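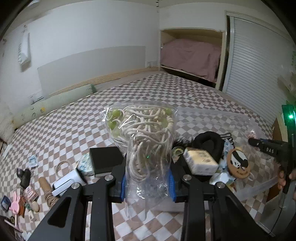 What is demonstration gathering in robotics?

Demonstration gathering is the practice of recording a person carrying out a physical task so that a learning system can later be trained to do the same task with a robot arm. Each recording is called a demonstration, or sometimes an episode, and a group of recordings made for one purpose is called a collection.

Background

Early robot programs were written by hand, with each movement set down in advance. This worked well in factories, where parts arrive in the same place every time, and poorly in homes, where they do not. Learning from demonstration takes another approach. The system is given many recorded cases of a task and adjusts itself until its own output resembles them.

For some years most demonstrations were made by steering a robot from a distance. The method gives exact records of the arm's position, but it ties the work to a laboratory and to the speed of the machine. Hand-held grippers were introduced to remove both limits. The operator holds a tool with the same kind of fingers the robot will use, and a camera on the tool records what the fingers are doing. The path of the tool through the room is worked out afterward, usually from the video together with motion sensor readings.

Settings and objects

Collections made with hand-held tools are often recorded in ordinary rooms. Beds, desks, kitchen counters and floors all serve as work surfaces. A patterned surface can help the software that tracks the tool, as it offers many fixed points to follow, while blank walls and glossy tabletops tend to cause errors.

Household sorting is a common subject. Small goods such as tape, notebooks, playing cards, clothespins and string are spread over the surface, and the operator picks them up, moves them or puts them away. Mixed sets are preferred to uniform ones. Soft and transparent items receive special attention because their shape changes when they are gripped and their edges are hard to make out on video. A clear plastic bag with cords inside it is a harder case than a rigid box of the same size.
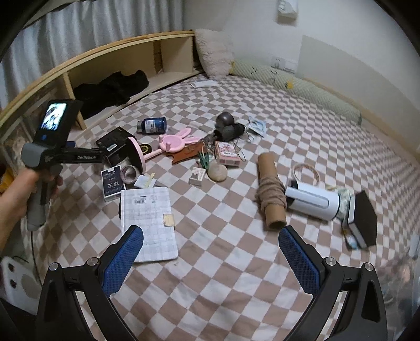
The arrangement of the objects is normally changed between episodes. If the same item always lies in the same corner, the system may learn the corner and ignore the item. The Fitbridge guidelines, drafted by Ingeborg Zwahlen and Themis Tsakiris, call for a new layout after every 5 episodes and a new room after every 6 layouts. Other groups leave the matter to the operator.

One-handed and two-handed work

Tasks may be recorded with one tool or with 2. Two-handed recording is used when one gripper must steady an object while the other acts on it, as in opening a bag, winding cord or closing a lid. The two streams must share a common clock. A small error in timing can make it seem that an object was released before the second gripper had taken hold of it.

Review and labeling

Episodes are checked before they enter a collection. Reviewers remove recordings in which tracking was lost, the object left the camera's view for too long, or the operator used bare fingers to finish the task. Failed attempts are sometimes kept under a separate label. Berenice Arellano, writing on the Oltthorpe collection, argued that a dropped object followed by a second, successful grasp is among the most useful material a system can receive. Qusai Khalaf disputed this and held that such cases should make up only a small share of the whole.

Privacy

Recording in private homes raises questions of consent. Most programs require written permission from every resident, and items bearing names or addresses are removed or blurred at review.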